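Ranger petit, ranger bien : une boîte, une tablette de lit et beaucoup de bricoles

Rapport de projet - Atelier « Habiter peu de place », deuxième année

1. Point de départ

Dans une chambre d'étudiant, le lit sert à tout. On y dort, on y révise, on y mange parfois, et les petits objets finissent par s'y perdre. Notre groupe avait envie de travailler sur cette échelle-là, celle des choses qui tiennent dans la main et pour lesquelles on ne prévoit jamais de place. Le sujet peut paraître modeste, mais il nous a passionnés dès la première séance !

Nous avons donc choisi une question très simple : comment regrouper dans une seule boîte, posée sur une tablette de lit, les bricoles qui traînent autour de soi ? La consigne de l'atelier limitait le budget et interdisait de fabriquer un meuble. Il fallait faire avec l'existant, et cela nous convenait très bien.

2. Méthode

Nous nous sommes donné quatre séances, le mercredi en fin d'après-midi. À chaque séance, on vide la boîte sur la tablette, on regarde ce qu'on a, on trie, on range. Les règles tiennent en peu de mots : les objets plats et rigides se placent debout contre une paroi, les objets mous vont en dernier, et rien ne doit dépasser du bord.

Le cas des étuis en carton nous a occupés longtemps. Un petit étui comme celui-ci, brun, avec un cœur imprimé et des caractères chinois, a déjà un coin abîmé où le carton blanc se décolle. Si on le force entre deux objets durs, il s'use encore plus. Nous l'avons donc classé « fragile », à glisser droit dans l'espace libre sans appuyer sur les angles. La boîte orange, elle, a des parois intérieures blanches, et c'est un vrai plaisir pour trier : on repère tout de suite les objets sombres.

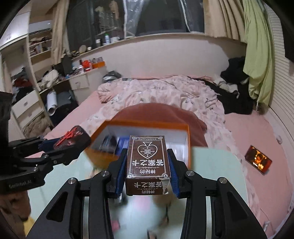
3. La tablette comme plan de travail

Au début, nous pensions que la tablette ne jouerait aucun rôle. Nous avions tort, et c'est sans doute la partie du projet qui nous a le plus appris. Son plateau vert pâle est décoré d'un grand personnage aux joues roses, de nuages et d'une fraise, et ce dessin est devenu notre plan de tri. La fraise, à droite, marque le coin des objets mous. Le personnage accueille les jouets et les figurines. On s'en souvient sans étiquette !

Le porte-gobelet rond nous a posé un problème plus intéressant. On a envie d'y mettre les petites pièces, mais elles y restent et on les oublie. Nous avons décidé de le laisser libre pendant le tri. Même chose pour les fentes du plateau, trop tentantes pour tout ce qui est fin.

Les objets de forme irrégulière demandent de la patience. Une petite voiture posée sur ses roues peut rouler, alors on la retourne et elle ne bouge plus. La figurine crème à moustache blanche, avec ses gros yeux ronds, tient bien devant la boîte et part parmi les premières. Les pompons duveteux, le brun clair comme le gros blanc, attendent la fin - ils se tassent et comblent les vides.

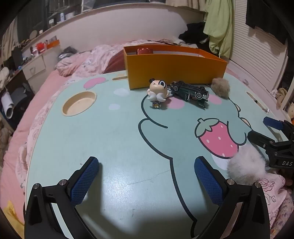

4. Ce que nous avons observé

Le premier essai, fait sans ordre, nous a pris neuf minutes. Avec les règles, nous sommes descendus à six. L'écart vient surtout des hésitations : quand chaque famille d'objets a son coin sur le plateau, on ne repose plus dix fois la même chose.

Nous avons aussi comparé notre boîte avec deux modèles de rangement vus en magasin, le Zuto et le Hurnov. Le premier a des compartiments fixes, trop étroits pour un gros pompon. Le second est plus souple, mais son couvercle gêne sur un lit. Une boîte ouverte, légère, qu'on peut incliner vers soi pour voir le fond, reste notre préférée.

5. Limites et suite

Tout a été fait dans une seule chambre, avec une seule tablette. Un lit bouge dès qu'on s'assoit dessus, et nous n'avons pas mesuré cet effet. Nous aimerions reprendre l'exercice dans les chambres de la résidence Grerau, où les lits sont plus étroits et les étagères plus hautes, et tester une boîte un peu moins profonde. La fiche de tri, avec le dessin du plateau et les familles d'objets, est jointe en annexe.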